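Gripper rev 4: pads, inserts and the handle

Filed under: gripper, shop notes

Rev 3 of the handheld gripper lasted until August. The failure was at the pad mount, where the screws had been going straight into printed plastic. After enough pad swaps the holes had no thread left and the left pad could be rocked by hand. I had known this would happen and built it that way anyway, to save an evening.

Rev 4 keeps the same linkage and the same handle. The changes are in the arms, the pads and the firmware on the trigger board. Project name is still Skurnholm, board name is still Nevholm, and the repo is at commit 3807 if anyone is following along.

Arms

The arms are printed in black, rounded over at the top end, with a brass heat-set insert in each. I tried installing the inserts with an ordinary conical soldering tip first and got two of them in crooked. A proper flat-shouldered tip fixed that. Set the iron a little cooler than you think, let the weight of the iron do most of the travel, and stop while the insert is still slightly proud. Then press it flush with a cold piece of flat steel and hold until the plastic sets.

The hole in the model needs to be deeper than the insert. My first pair had no room underneath, so the displaced plastic came up through the thread and had to be chased out with a tap. The current model has an extra 2 mm at the bottom and a small chamfer at the mouth.

Pads

The pads are rectangular blocks of dark rubber-like material, cut from a slab I bought from Engström, a surplus place that sells offcuts by weight. The material cuts badly. A fresh utility blade gets through it in several passes, but the lower edge comes out ragged, and the face picks up lint from anything it touches. I wipe the faces with isopropyl before a session and ignore the edges.

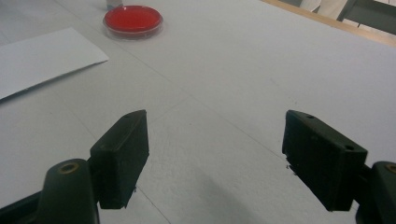

Pad angle took longer to settle than the material did. With the faces parallel at full open, they are no longer parallel at the widths I care about, because the arms rotate as they close. I measured the error with feeler gauges at three openings and moved the zero so that the faces come parallel at the diameter of a standard petri dish. Wider or narrower than that, one edge touches first. For a flat round object with a low wall this matters a good deal. If the top edge of the pad lands first, the dish tips; if the bottom edge lands first, it climbs.

The approach height matters too. A dish gives you very little wall to hold, and the lid and the base are separate parts with some play between them. Grip high and you lift the lid. My working rule is to bring the pads down until they brush the table, back off slightly, and close from there.

Trigger and logging

The trigger reads a hall sensor against a magnet on the linkage. Rev 3 sampled it whenever the main loop came around, so the timing wandered whenever the card was being written. Rev 4 samples on a timer interrupt every 10 ms and puts the readings in a ring buffer of 2000 entries. That covers 20 seconds, far more than the longest card stall I have logged, and leaves memory to spare.

Calibration is two points, fully open and fully closed, stored in flash. I considered a lookup table and decided the linkage slop was larger than the nonlinearity. If I ever replace the printed pivots with bushings I will revisit that.

Bench test

I ran 119 pick-and-place cycles on the white table in the shared shop, split over two evenings. Both pads stayed tight, and the inserts showed no movement against a witness mark. The left pivot developed a squeak, which dry PTFE lube cured. I dropped the dish twice, both times by closing too fast near the rim.

Open items:

Cable strain relief at the handle. Currently a zip tie.

Pad screws work loose if I skip the threadlocker. Trying the Biria low-strength type next, so they can still come out.

Arm files need a mirrored export. I am flipping the right arm by hand in the slicer and have already printed one wrong.

Rev 4 files go up once the mirrored export is sorted. The rev 3 arm files are still on the downloads page, and I would not print them.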